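홈 질문 태그 사용자 로그인 질문하기

손에 드는 그리퍼로 수집한 데이터에서 오른쪽 개폐값이 밀리고 자세가 튑니다. 패드 마모도 같이 의심 중입니다

회색너트
2024년 6월 14일

도시락통처럼 생긴 플라스틱 상자를 여닫는 작업을 양손 그리퍼로 수집하고 있습니다. 사람이 양손에 그리퍼를 하나씩 들고 시연하면, 그 기록을 학습시켜 나중에 고정된 로봇 팔 두 대에서 돌리는 방식입니다. 그리퍼는 Grelteck 것을 쓰고, 기록과 동기화는 Ferkden이라는 내부 프로그램으로 합니다. 작업 이름은 Shek으로 등록되어 있습니다. 로그를 올릴 때 이름이 나오니 미리 적어 둡니다.

증상은 두 가지입니다. 같은 원인인지 다른 원인인지 모르겠어서 한 글에 씁니다.

첫 번째는 오른쪽 그리퍼의 개폐값입니다. 지금까지 1,468개 에피소드를 모았는데 895번까지는 완전히 닫았을 때 값이 거의 0에 붙어 있었습니다. 그 뒤로 조금씩 떠서, 최근 기록에서는 손가락을 꽉 쥐어도 0으로 돌아오지 않는 경우가 있고 반대로 0 아래로 내려가는 경우도 있습니다. 왼쪽은 처음부터 끝까지 멀쩡합니다. 펌웨어는 양쪽이 같고, 중간에 업데이트한 적은 없습니다.

손가락 안쪽 패드는 까만 폼 같은 재질입니다. 상자 걸쇠를 계속 잡아당기는 작업이다 보니 안쪽 면이 너덜너덜해졌고, 손가락 끝에 허연 부스러기 같은 것이 붙어 있기도 합니다. 교체용 패드는 있는데, 중간에 바꾸면 앞뒤 데이터의 모양이 달라질까 봐 미루고 있었습니다. 폼이 닳아 얇아졌다면 닫힘 위치가 더 안쪽으로 들어갈 테니 값이 내려가는 쪽은 설명이 됩니다. 그런데 올라가는 쪽은 설명이 안 됩니다.

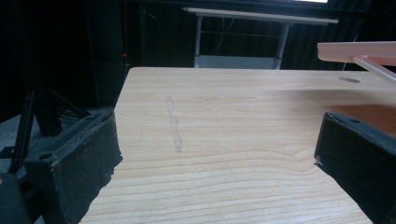
그리고 작업을 시작하기 전에 빈손으로 세 번 여닫는 동작을 넣어 두었는데, 이 구간에서도 세 번의 최솟값이 서로 다릅니다. 물건을 잡아서 생기는 오차라면 빈손 구간에서는 안 나와야 한다고 생각합니다. 엔코더를 의심해서 커넥터를 뺐다 꽂아 봤고, 그날은 좋아진 것 같았는데 다음 날 같은 증상이 나왔습니다.

두 번째는 오른손 자세 추적입니다. 상자 안으로 그리퍼를 내릴 때 위치가 순간적으로 튀거나 아예 끊깁니다. 끊긴 구간이 길 때는 최대 2,045ms입니다. Ferkden은 짧은 끊김을 직선으로 보간하는데, 이 정도 길이까지 보간해 버리면 손이 상자 벽을 뚫고 지나가는 궤적이 만들어집니다. 저희는 이걸 모르고 학습에 넣었습니다.

문제를 알게 된 것은 로봇에서 돌렸을 때입니다. 오른팔이 상자 위에서 내려가다가 앞벽 쪽으로 비스듬히 파고들었고, 상자가 밀리면서 힘 제한에 걸려 보호 정지가 됐습니다. 다친 사람은 없고 상자 걸쇠가 빠졌습니다. 정지 후에 팔이 상자를 누른 채로 멈춰 있어서, 동료가 손을 넣어 상자를 빼려는 것을 제가 말렸습니다. 결국 전원을 내리지 않은 상태에서 수동 모드로 팔을 조금 올리고 뺐는데 이 순서가 맞는지도 궁금합니다.

환경을 적자면 방은 어둡게 해 두었고 검은 커튼을 쳤습니다. 탁자는 밝은 나무 무늬, 상자는 연분홍색입니다. 상자 안에 들어가는 것은 반투명한 비닐 같은 플라스틱 물건인데 조명을 많이 반사합니다. 케이블은 그리퍼에서 나와 팔뚝을 따라 내려갑니다. 왼쪽 그리퍼에는 점이 찍힌 흰 삼각형 판이 달려 있습니다. 머리 쪽 카메라는 고정이 아니라 시연자를 따라 움직입니다.

질문을 정리하겠습니다.

패드 마모만으로 개폐값이 양쪽으로 흔들릴 수 있습니까. 추적 끊김은 반사 때문입니까, 가림 때문입니까. 이미 모은 데이터는 어디까지 살릴 수 있습니까. 그리고 위에 적은 보호 정지 후의 복구 순서에 문제가 있었습니까.

센서 원본 로그는 전부 남아 있습니다. 필요한 항목을 말씀해 주시면 올리겠습니다.

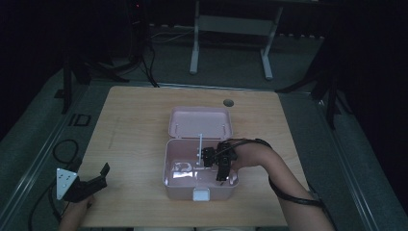 서른두번째볼트
일단 조명부터 바꿔 보세요. 저희도 비슷하게 어두운 방에서 하다가 추적이 자꾸 끊겼는데 밝게 하니까 나아졌습니다. 개폐값은 영점 다시 잡으면 됩니다. 저희는 매일 아침에 잡습니다. 패드는 소모품이니까 그냥 바꾸세요.

데이터는 아까워하지 말고 이상한 건 다 버리는 게 속 편합니다. 살리려고 며칠 쓰느니 다시 모으는 게 빠릅니다.

 댓글 회색너트: 답변 감사합니다. 영점은 매일 시작할 때 잡고 있습니다. 잡은 직후의 빈손 구간에서도 값이 달라서 글을 올렸습니다. 조명은 시험해 보겠습니다. 밝게 하면 상자 안 반사가 더 심해지지 않을지 걱정이 됩니다.

 댓글 서른두번째볼트: 그건 저희는 반사되는 물건이 없어서 모르겠네요.

Ngan-ling Cheung
두 증상은 따로 보는 편이 좋겠습니다. 저는 다른 회사 그리퍼를 쓰지만 구조는 대개 비슷하니, 적어 주신 내용만으로 짐작되는 부분을 쓰겠습니다. 틀린 부분이 있으면 로그를 보고 고치겠습니다.

개폐값

폼 패드가 고르게 닳으면 닫힘 위치는 한 방향으로만 움직입니다. 말씀하신 대로 값이 내려가는 쪽입니다. 그런데 표면이 고르게 닳지 않고 찢어져서 일어나 있으면 이야기가 달라집니다. 일어난 조각이 접혀서 두 손가락 사이에 끼면 덜 닫히고, 옆으로 눕거나 떨어져 나가면 더 닫힙니다. 같은 손가락이 여닫을 때마다 다른 두께를 갖게 되는 셈입니다. 빈손으로 세 번 여닫은 최솟값이 서로 다르다는 점도 이것으로 설명됩니다. 물건을 안 잡아도 패드끼리는 맞닿기 때문입니다.

그래서 매일 영점을 잡는 것이 오히려 문제를 키웠을 수 있습니다. 조각이 낀 상태에서 영점을 잡으면 그날 기록 전체가 음수 쪽으로 밀립니다. 0 아래로 내려간 날의 영점 기록을 전날과 비교해 보십시오. 원시 엔코더값으로 영점 위치가 하루 사이에 크게 옮겨 갔다면 엔코더 고장일 가능성은 낮아집니다.

엔코더와 패드를 가르는 시험은 간단합니다. 패드를 양쪽 다 떼고, 손가락의 단단한 면끼리 닿게 해서 여러 번 여닫습니다. 이때 원시값이 모이면 패드 문제입니다. 흩어지면 엔코더, 링크의 유격, 커넥터 중 하나입니다. 커넥터를 다시 꽂은 날 좋아졌다고 하셨는데, 그때 그리퍼를 뒤집거나 털었을 테니 부스러기가 떨어졌을 수도 있습니다. 그것만으로 커넥터를 범인으로 보기는 어렵습니다.

부스러기는 링크 안쪽도 확인해야 합니다. 폼 조각이 슬라이더나 관절에 들어가면 움직임이 뻑뻑해집니다. 압축 공기로 불면 더 안으로 들어갈 수 있어서 저는 핀셋과 마른 붓을 씁니다.

추적

반사와 가림은 로그로 구분됩니다. 가림이면 보이는 특징점이나 마커 수가 먼저 줄고 그다음에 자세가 끊깁니다. 반사면 검출 수는 유지되거나 늘어나는데 잔차가 커지고 자세가 튑니다. 적어 주신 증상에는 '튄다'와 '끊긴다'가 둘 다 있으니 두 가지가 섞여 있을 것으로 봅니다. 상자에 접근하는 동안 튀고, 손이 안으로 들어가면 끊기는 순서가 아닌지 확인해 주십시오.

상자 안으로 내려갈 때 팔뚝과 케이블이 그리퍼 위를 덮는지도 보십시오. 그리퍼 위쪽에서 나온 케이블이 손목 뒤로 고리 모양을 그리며 넘어가는 배치라면, 손목을 숙일 때 그 고리가 시야 쪽으로 들어올 수 있습니다. 케이블을 팔뚝에 묶는 위치를 손목에서 조금 더 뒤로 옮기고, 고리가 위로 서지 않게 눕히면 대체로 줄어듭니다. 너무 팽팽하게 묶으면 이번에는 커넥터에 힘이 가니 손목을 끝까지 꺾어도 당겨지지 않을 만큼은 남겨 두어야 합니다.

방을 밝히는 것은 조건부로 찬성합니다. 노출 시간이 줄어 흔들림은 나아집니다. 다만 밝은 조명 하나를 위에 더 달면 상자 바닥에 하이라이트가 하나 더 생깁니다. 넓고 부드러운 조명을 옆쪽에서 주고, 기존 조명은 그대로 두거나 약하게 하십시오. 상자와 탁자는 건드리지 않는 것이 좋습니다. 이미 모은 데이터와 겉모습이 갈라집니다.

보간

제가 보기에 사고의 직접 원인은 여기입니다. 끊김 자체는 어느 장비에서나 생기지만 2초가 넘는 구간을 직선으로 이은 것이 그대로 학습에 들어가면 안 됩니다. 보간할 수 있는 길이에 상한을 두고, 상한을 넘으면 에피소드를 자르거나 버리도록 Ferkden 쪽 설정을 바꾸십시오. 상한은 작업에 따라 다릅니다. 천천히 이동하는 구간과 걸쇠를 잡는 구간에 같은 값을 쓰면 한쪽은 너무 많이 버리게 됩니다.

보간된 프레임에는 표시를 남겨야 합니다. 지금 파일에 그 표시가 없다면 원본 로그의 추적 상태값으로 다시 만들 수 있습니다. 원본이 남아 있다고 하셨으니 다행입니다.

데이터 살리기

앞 답변처럼 전부 버릴 필요는 없다고 생각합니다. 895번까지는 개폐값이 정상이니 추적만 검사하면 됩니다. 그 이후는 날짜별로 나누고, 그날 빈손 구간의 최솟값이 서로 가까운 에피소드부터 살리십시오. 하루 안에서 일정하게 밀린 것은 보정이 되지만 한 에피소드 안에서 흔들리는 것은 보정이 안 됩니다. 후자는 개폐값 없이 자세 학습에만 쓰거나 버려야 합니다.

패드를 바꾸면 데이터가 달라진다는 걱정은 이해합니다. 그런데 너덜너덜해지는 과정에서 데이터는 이미 매일 달라지고 있었습니다. 로봇 팔 쪽 그리퍼에는 새 패드가 붙어 있지 않습니까? 그렇다면 새 패드로 모은 것이 실제 실행 조건에 더 가깝습니다. 교체 날짜를 에피소드 정보에 적어 두면 나중에 나눠서 볼 수 있습니다.

보호 정지 후 복구

손을 넣지 못하게 한 것은 잘하신 일입니다. 팔이 물체를 누른 채 멈추면 관절과 상자에 힘이 남아 있고, 상자를 빼는 순간 팔이 움직일 수 있습니다. 수동 모드로 올린 것도 방향은 맞습니다. 다만 다음 사항은 확인이 필요합니다.

모드를 바꾸기 전에 정책 실행 프로그램이 종료되어 있었습니까? 프로그램이 살아 있으면 정지를 해제하는 순간 밀려 있던 명령이 들어갈 수 있습니다. 보호 정지를 풀기 전에 명령을 보내는 쪽을 먼저 끊으십시오. 반대편 팔도 같이 멈추는지, 아니면 한쪽만 멈추는지도 시험해 두어야 합니다. 양팔 작업에서는 한쪽만 멈추고 다른 쪽이 계속 상자를 끌고 가는 일이 있습니다. 속도와 힘 제한값은 여기서 숫자로 답하지 않겠습니다. 쓰시는 팔의 설명서와 현장의 위험성 평가를 따르십시오.

 댓글 회색너트: 정책 실행 프로그램은 켜져 있었습니다. 일시정지만 눌렀습니다. 반대편 팔은 멈추지 않고 제자리에서 미세하게 계속 움직였습니다.

 댓글 Ngan-ling Cheung: 그러면 그 부분이 이 글에서 가장 급합니다. 양팔 정지가 연동되기 전까지는 로봇 실행을 하지 마십시오. 수집은 계속해도 됩니다.

 댓글 회색너트: 알겠습니다. 실행은 중단하고 팔 쪽 담당자에게 넘겼습니다.

eto_lab_야간조
Cheung 님 답변에 조금만 보탭니다. Eto 현장에서 걸쇠가 달린 상자로 같은 일을 했습니다.

폼 패드는 걸쇠 모서리에 약합니다. 저희도 앞쪽 끝부터 찢어졌습니다. 끝만 실리콘으로 바꾼 적이 있는데 마찰이 커져서 시연하는 사람이 걸쇠를 놓는 타이밍이 달라졌습니다. 재질까지 바꾸려면 처음부터 다시 모은다고 생각해야 합니다. 같은 재질로 자주 갈아 주는 쪽이 나았습니다.

교체 주기는 에피소드 수로 정하지 마시고 두께로 정하세요. 힘을 세게 주는 사람과 약하게 주는 사람의 차이가 큽니다. 버니어로 앞, 가운데, 뒤를 재고 기록지에 적습니다. 눈에 띄게 일어난 곳이 있으면 두께와 상관없이 갑니다. 접착제가 남은 자리에 새 패드를 붙이면 한쪽이 떠서 또 값이 흔들리니 잔여물은 다 닦아야 합니다.

그리고 그리퍼를 떨어뜨린 적이 있으면 마커 판이 휘었는지도 보세요. 저희는 그걸로 이틀 헤맸습니다. 카메라 문제인 줄 알고 캘리브레이션만 계속 다시 했어요.

 댓글 회색너트: 오른쪽을 한 번 떨어뜨린 적이 있습니다. 판은 육안으로는 괜찮은데 자를 대 보겠습니다.

회색너트 (글쓴이 추가)
답변 주신 내용으로 확인한 결과와, 수집을 다시 시작하기 전에 따르기로 한 순서를 적습니다. 같은 증상으로 검색해서 들어오는 분이 있을 것 같아 길게 씁니다.

패드를 떼고 단단한 면끼리 닿게 해서 여닫아 보니 원시값은 한곳에 모였습니다. 헌 패드를 다시 붙이자 바로 흩어졌습니다. 엔코더는 정상으로 판단했습니다. 영점 기록을 보니 값이 음수로 내려간 날은 아침 영점이 전날보다 열린 쪽으로 가 있었습니다. 조각이 낀 채로 영점을 잡았다는 추정과 맞습니다.

추적은 두 가지가 섞인 것이 맞았습니다. 상자 위에서는 검출 수가 그대로인데 잔차가 커졌고, 안으로 들어가면 검출 수가 줄었습니다. 마커 판은 자를 대 봐도 휜 곳이 없었습니다.

원본 로그로 보간 구간을 다시 표시하고 걸러 보니 1,468개 중 1,086개가 남았습니다. 개폐값이 한 에피소드 안에서 흔들리는 것은 여기서 이미 뺐습니다. 전부 버렸으면 아까웠을 뻔했습니다.

재개 순서는 이렇게 정했습니다.

1. 양쪽 손가락의 패드를 같은 날 교체한다. 한쪽만 닳았어도 둘 다 간다. 접착제 잔여물을 닦고, 링크 사이에 폼 조각이 없는지 핀셋으로 확인한다.

2. 영점을 잡기 전에 손가락 안쪽을 눈으로 보고 붓으로 턴다. 영점은 세 번 잡아 원시값이 모일 때만 저장한다. 전날 값과 차이가 크면 저장하지 않고 패드부터 다시 본다.

3. 케이블 고리를 눕히고 팔뚝에 묶는다. 손목을 앞뒤로 끝까지 꺾어 보고, 커넥터가 당겨지거나 고리가 그리퍼 위로 서면 다시 묶는다.

4. 상자 뚜껑을 완전히 뒤로 젖혀 두고 오른쪽 그리퍼를 상자 옆에 띄운 채 정지한다. 이 상태에서 추적 잔차를 먼저 기록해 기준값으로 삼는다. 그다음 상자 위로 옮기고, 마지막에 안으로 내린다. 세 위치의 잔차를 비교하면 그날 조명이 괜찮은지 알 수 있다.
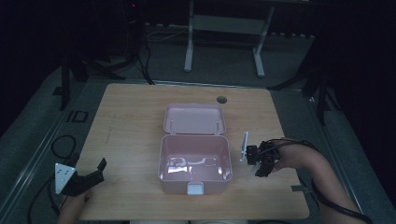 5. 시험 에피소드를 몇 개 찍고 Ferkden에서 보간 표시를 확인한다. 걸쇠를 잡는 구간에 보간이 하나라도 있으면 본 수집을 시작하지 않는다.

6. 수집 중에 손가락에서 조각이 떨어지면 그 에피소드는 끝까지 찍되 메모를 남기고, 다음 에피소드 전에 2번으로 돌아간다. 떨어진 조각은 상자 안도 확인해서 치운다.

7. 그리퍼를 떨어뜨렸을 때는 작은 충격이라도 기록한다. 마커 판과 손가락 평행을 보고 4번부터 다시 한다.

8. 로봇 실행은 양팔 정지 연동 시험이 통과된 뒤에만 한다. 보호 정지가 걸리면 명령을 보내는 프로그램을 종료하고, 두 팔이 모두 멈춘 것을 확인한 다음 수동으로 물체에서 떼어 낸다. 떼기 전에는 작업 영역에 손을 넣지 않는다.

조명은 아직 결론을 못 냈습니다. 옆에서 부드럽게 비추면 상자 위에서의 잔차는 줄었는데 안으로 내렸을 때의 끊김은 거의 그대로입니다. 가림 쪽이라 조명으로 해결될 일이 아닌 듯합니다. 카메라를 하나 더 두는 방안은 예산 때문에 7월에 다시 이야기하기로 했습니다.

 댓글 Ngan-ling Cheung: 2번에서 전날과의 차이를 '크면'이라고만 적어 두면 사람마다 판단이 달라집니다. 새 패드로 며칠 재 보고 기준값을 정해 넣으십시오.

 댓글 회색너트: 네, 일주일치가 쌓이면 숫자로 바꾸겠습니다.

 댓글 eto_lab_야간조: 패드를 새로 간 첫날은 폼이 덜 눌려서 오후에 값이 조금 내려갑니다. 첫날 값은 기준에서 빼는 게 좋아요.

관련 질문
양팔 로봇에서 한쪽만 보호 정지될 때 반대쪽을 같이 세우는 방법
그리퍼 폼 패드 접착제 잔여물 제거
반투명 플라스틱 물체 위에서 마커 자세가 튀는 현상
추적 끊김 구간의 보간 상한은 어떻게 정하나요
엔코더 영점이 매일 조금씩 달라집니다
손목 케이블 배선 때문에 커넥터 접촉 불량이 생길 수 있나요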